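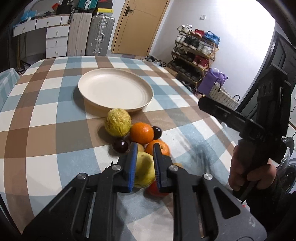

More than one reader of our last report wanted to know whether the Saturday-style crowd we used to get at the old market had followed us over to the new fruit share in Flolivdale, and whether the money was going as far as we'd hoped. Fair questions both, and I'll try to answer them properly, though you know by now that I tend to wander a bit!

The share is doing well. We packed 440 bags between the start of the season and the end of March, which is more than we managed in the whole of last year, and the waiting list (which I was dreading having to write to you about) is down to 2 households. Both will get their first bag in April. The Csizmadia orchard has kept its promise of a lower price on pears, and Jullanen lets us use the loading bay before seven in the morning, so we've stopped paying for the morning slot at the depot. I can't tell you what a relief that has been.

Your grant covered the shelving, the scale, and the first order of cloth bags. We ordered 550 bags from Zaretti, a few more than the plan said, as the price dropped at that quantity and we do lose them. People use them for library books and swimming things and they wander off. We've started asking for the old bag back at pickup, and returns are better than they were in the fall, though still not where I'd like them.

Citrus has been the hard part. The cold spell in January pushed the price of oranges up for several weeks and we filled out the bags with plums and apples, which some families loved and some let us know about, kindly but firmly. I've put $80 from the printing line toward fruit to cover the gap. The recipe cards are being done on the office copier for now and look perfectly fine, if a little gray.

Still to do before summer: the second cooler, which is ordered but has no delivery date yet, and a later pickup hour for people who work until six. We tried the later hour once in February and it was busy enough that I'd like to make it regular. That will mean a bit more for lighting at the pickup table, and I'll send the figures for that separately once I have a proper quote in hand.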